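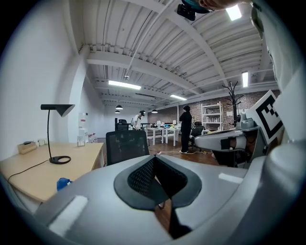

Desk side, gripper in front.

Sep 11, 2026
Notebook, Brusolwood group room

Session 18 of the journaling study. Topic on the sheet was "a belief you have outgrown." Annag Sutherland had written the prompt and then, on reading it aloud, announced that she hadn't outgrown any. We gave her a pen anyway.

Forty-seven minutes of writing, longer than planned. The timer was in my coat and my coat was in the hall. Two people wrote the whole way through. Rüdiger Ostermann filled half a page, crossed it out, and wrote a better half page on why he crosses things out. I would like to keep that one if he lets me.

What I noticed:

The word "should" again. I went through the February sheets last night and marked every one in green. 356. A good share of those are mine, so I'm in no position to look wise about it.

People forgive their parents quicker on paper than out loud. Then somebody reads their page to the group and takes half of it back.

The breathing exercise at the start is too long. I had my eyes shut and was planning soup.

Disagreement with Swanson over the feelings wheel. She wants it on the wall, I say everyone just picks the nearest slice and stops thinking. We tried a session without it and Brena wrote "fine" four times, so Swanson is ahead for now. Wheel goes back up, smaller.

My own page, for the record: I outgrew the idea that being calm means being done. Read it back an hour later and it sounded like a tea bag. Left it in.

To do: ask Rüdiger about the half page. Cut the breathing to 2 minutes. Return the Barier workbook, which I have been meaning to be mindful about since spring. Timer stays on the table.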